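Ostier Lane Community Garden - Spring Meeting, 4/20/19

Present: Anca Preda (chair), Liviu Jitaru, Irina Husar, Musyoka Waweru. Apologies from Florin Enache.
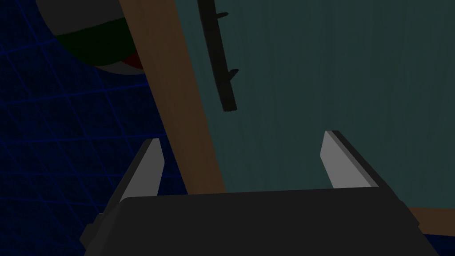

Anca welcomed everyone and thanked Irina for the walnut cake, which went very quickly indeed. The minutes of the last meeting were agreed.

Water: Liviu has had a long and friendly talk with Avram, the plumber, who will fit a second tap by the bean beds for $300. All were in favor, and glad to be done with dragging the hose past the compost.

Plots: 28 are taken and two are free. Musyoka will write to the next families on the list, and will kindly show them where everything is kept.

Summer supper: to be held in July, long tables again if the weather is good to us. Irina offered to ask her choir to sing - warmly accepted.

Any other business: please shut the lower gate, as the rabbits have found it.

Meeting closed at 8 p.m.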